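Search this site Search Go

Renting a small place: your questions, my answers

I get a pile of email every week now that the newsletter is past 2,000 readers, and a lot of you ask the same things. So I'm putting the answers on one page!

Can I hang stuff up without drilling?

Yes, and please do. I'm a big fan of the little white stick-on hooks. Wipe the wall first, press hard, then leave the hook alone overnight before you put anything on it. 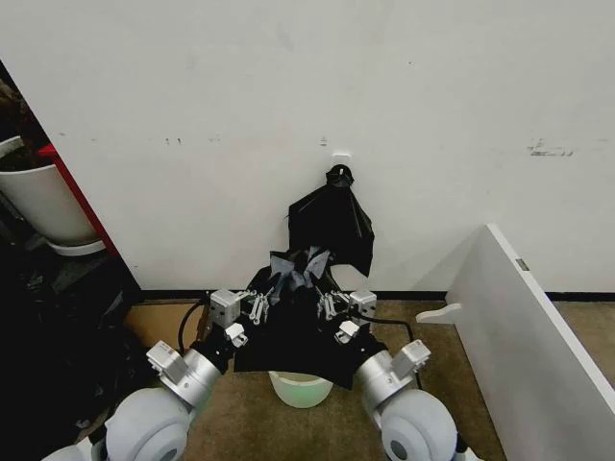
Black umbrella on a stick-on hook, low on the wall.

How much rent is too much?

Everyone quotes a rule at me and I don't follow any of them. I write down what's left after rent, the bus and food, and if that number makes my stomach hurt I keep looking. I passed on a lovely place on Rodstead for exactly that reason (still a little sad about it).

Should I read the whole lease?

Yes, all of it, even the boring pages. My friend Ildikó Pap skipped page 7 of hers and found out in March that she'd agreed to pay for window cleaning. Ask for changes in writing before you sign.

Do I need renters insurance?

I have it and I'd get it again. Call three companies, ask what happens with water damage, and write down who you talked to.

My walls already have scuffs. Will I get charged?

Take photos the day you get your keys and email them to the landlord that night, so there's a date on them. Try a damp sponge on the marks, but test a small spot first or you can end up with a shiny patch. Ask me how I know.
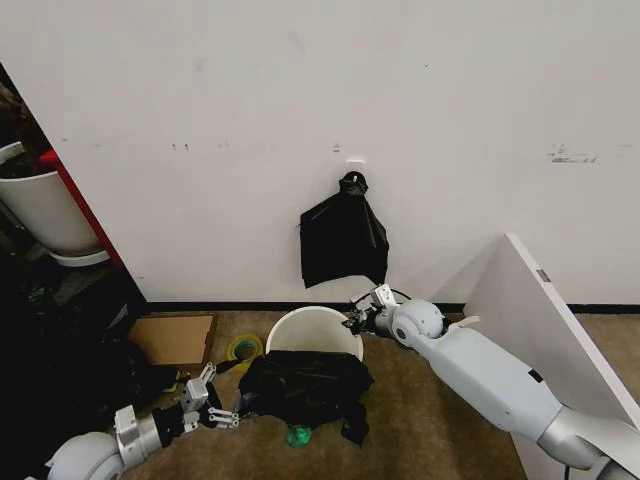 What about noisy neighbors?

Knock first, and be nice about it! Bevan Pryor upstairs played drums until 9 at night, and all it took was one chat and a plate of cookies. He quits at dinnertime now.

Can I get a roommate later on?

Check the lease, then ask the landlord anyway. Mine said yes on a Monday and wanted the form back the same week, so have the paperwork ready.

9 comments
3 shares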